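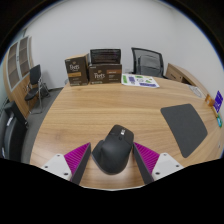 Visit report: the Zusmont automation open day, Sernitz
November 3, 2023

I went to the open day at Zusmont because I wanted an answer to a simple question. Can a machine tidy a room yet? I run the back office of a small chain of repair shops, and every year a salesman tells me that the sorting, wiping and putting away will soon be done for me. Zusmont opens its building in Sernitz to visitors once a year, and the ticket is free if you register by June. I registered in May.

The building is a former print works on the edge of town, a ten-minute walk from the station. There is very little parking. They took us through in groups of 29, which was too many for the corridors but fine in the main hall.

The first stop was the shop-floor line. This is the part of the business that makes money. An arm takes metal brackets out of a tray, turns them the right way up and sets them in a rack. It was fast and it did not drop anything while I was standing there. The guide said that the tray, the bracket and the rack are always in the same place, to within a hair. When somebody in our group asked what would happen if the tray were pushed over by an inch, she said the camera would catch it. When he asked about six inches, she said the line would stop and call for a person. I thought that was a fair answer.

The second stop was upstairs, and it was the one I had come for. Zusmont has been working on household and office chores with a partner called Sæther, and the two of them have a joint project under the name Preken. The aim is a machine that can clear and reset an ordinary room. They are not trying to do the whole house. The list on the wall covered desks, kitchen counters and dining tables, and had 60 chores on it, from "put the mouse back on the pad" to "fold a dish towel."

The mouse is a good example of how slow this kind of work is. For you or me it is nothing. You pick it up without looking and put it down where it goes. For a gripper with two fingers, the trouble starts with the shape. A mouse with a tall hump and a thumb rest sticking out on one side is not the same on the left as on the right, so the fingers do not meet it evenly. Squeeze it too low and it slides. Squeeze it too high and it tips. The fingers with ribbed sides and padded inner faces are meant to help with this.

Then there is the table. A bracket tray holds brackets. A real table has a mouse and a pad on it, a couple of Peet's boxes at the far edge, a printed sheet next to them, and some small colorful things off to one side. The machine has to work out which of these belongs to the job and leave the rest alone. The staff told us that leaving things alone is harder to teach than picking things up.

We watched the mouse chore done by the arm 6 times. It got the mouse onto the pad on four of them. Once it set it down half on and half off, and once it closed on air and stopped. Each try took almost 2 minutes, and a good part of that was the arm holding still over the table. I asked about the wait and was told it is partly a safety limit and partly the software making up its mind.

The dish towel was worse. It ended up in a lump both times. A lady behind me said her son folds them the same way.

What the arm did well was anything stiff with flat sides. Boxes went from one end of a table to the other with no trouble, and it stood them up straight. If my shops needed boxes moved around a tabletop all day I would have asked for a quote.

There was a half hour for questions afterward, with coffee and a dry sort of almond cake. Most people wanted to know about price. Zusmont would not give one for Preken because it is not for sale, and they would not give a year either. The shop-floor line is for sale, and there was a price sheet for that on a table by the door. For a place our size it makes no sense. We handle too many different parts and not enough of any one of them.

Somebody else asked whether the machine could be used in a home with a dog. The answer was no.

My own view after the visit is that the shop-floor work is done, as long as you can keep everything in its place. The household work has started. A machine can do a piece of a chore, on a good try, with someone standing by. I would not leave it alone in a room with anything I cared about, and the people who build it said they don't either - the stop button was within reach of a hand the whole time we were up there.

If you go next year, ask for an early group. By the afternoon the upstairs room was warm and the queue went down to the second landing. Wear flat shoes, as the stairs are metal grating. The bus back to the station leaves from the far side of the building, and the sign for it points the wrong way.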